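4. Preparação da sala antes da montagem

Esta secção explica como preparar a sala onde vai ser instalado o conjunto Arkik. Leia todos os pontos antes de começar. A maior parte dos atrasos que nós vimos nas instalações vem do tecto e da luz, por isso começamos por aí.

Nota: os números entre parênteses são as referências das peças na lista do capítulo 2.

4.1 Verificar o tecto

1. Desligue a corrente da sala no quadro geral. Confirme com um aparelho de medida que não há tensão nos pontos de luz.

2. Faça um desenho simples do tecto numa folha. Marque as vigas, os focos redondos, as luminárias compridas e a unidade de ar condicionado.

3. Escreva no desenho onde fica a porta e onde fica a janela. Sem esta indicação o desenho pode ser lido ao contrário — já aconteceu.

4. Passe a mão nas grelhas do ar condicionado. Se a mão fica com pó, limpe a grelha antes de pôr os painéis e as mesas. A limpeza depois da montagem suja todas as superfícies.

5. Verifique se cada foco embutido está bem encostado ao tecto. Um foco que desce de um lado tem normalmente a mola fora do lugar.

Cuidado: não suba às mesas para chegar ao tecto. Use um escadote com travão e peça a uma segunda pessoa que segure a base.

4.2 Medir a altura livre

1. Meça do chão até à parte de baixo da viga mais baixa. Não meça até ao fundo dos canais entre as vigas, que dá um valor maior e errado para a montagem.

2. Anote o valor em centímetros. Para os painéis altos Imton a altura livre deve ser de 286 cm ou superior.

3. Se o valor for menor, escolha os painéis baixos (694). Eles usam os mesmos pés e os mesmos parafusos.

4. Repita a medida em 2 pontos afastados da sala. Em edifícios antigos o chão pode ter inclinação que o olho não vê.

Nota: nos tectos com vigas compridas, coloque os painéis paralelos às vigas, se a sala permite. O ar circula melhor e as sombras ficam mais direitas.

4.3 Escolher a posição das mesas

1. Ligue outra vez a corrente e acenda todas as luzes.

2. Ponha uma folha branca no lugar de cada mesa e olhe para ela de pé e também sentado. Se a luz incomoda, mude o lugar da mesa e não a luminária.

3. Não coloque nenhuma mesa directamente por baixo da unidade de ar condicionado. O ar frio no pescoço é a queixa mais frequente dos utilizadores.

4. Olhe também para o tecto a partir de baixo, perto do chão. Desta posição vê-se bem a direcção das vigas e a linha dos focos, e é mais fácil comparar com o desenho do ponto 4.1.
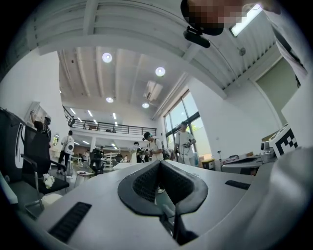 4.4 Proteger o chão e trazer as caixas

1. Cubra o chão com o cartão fornecido, a face lisa para baixo.

2. Traga primeiro as caixas com a marca Zosby, que contêm os pés e as ferragens. As caixas dos tampos ficam no corredor até ao capítulo 5.

3. Deixe livre a passagem até à porta e até ao quadro eléctrico.

Cuidado: cada tampo deve ser levado por duas pessoas, sempre na vertical.

4. Guarde o desenho do tecto dentro da pasta da instalação. O técnico vai pedir este desenho na primeira visita de manutenção.

Texto: Thodoris Chrysikopoulos. Revisão técnica: Nighat Jadoon.
Versão de 5 de dezembro de 2018.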